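Re: [nirberg-allotments] Blight already??

> Has anyone else got brown patches on their spuds? Mine were fine
> at the start of June and now the bottom leaves look dreadful.
> Should I rip the lot out or wait?

Oh no, poor you! Don't rip them out yet though. I had the same on my earlies last year and panicked, pulled up 3 rows in a temper and ended up with a bucket of marbles (tasty marbles, but still).

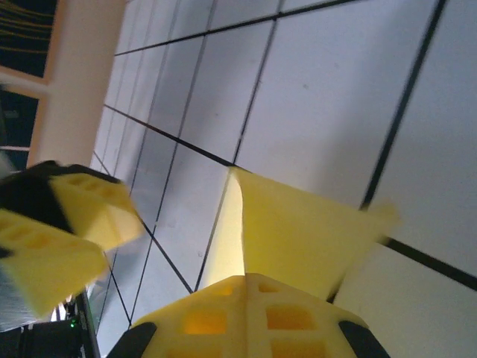
What I'd do is take off the bad leaves, bag them up and keep them well away from the compost. Then look again in 4 days or so. If it's racing up the stems, cut all the tops off at ground level and leave the spuds where they are for a couple of weeks so the skins can toughen up.

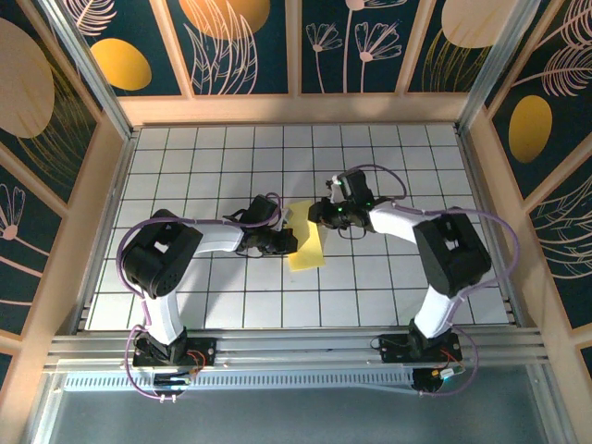 Are you watering from above? I used to, every evening at 6 like clockwork, and I'm sure it made things worse. Now I stick the hose right down at the roots and they seem much happier for it!

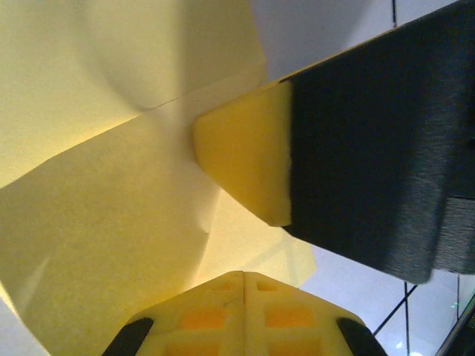

Şükran Güler

PS I've still got plenty of leek seedlings going spare if you want something to fill the gap. They're in the blue tub by the Herath Lane gate, just help yourself, and please leave the tub!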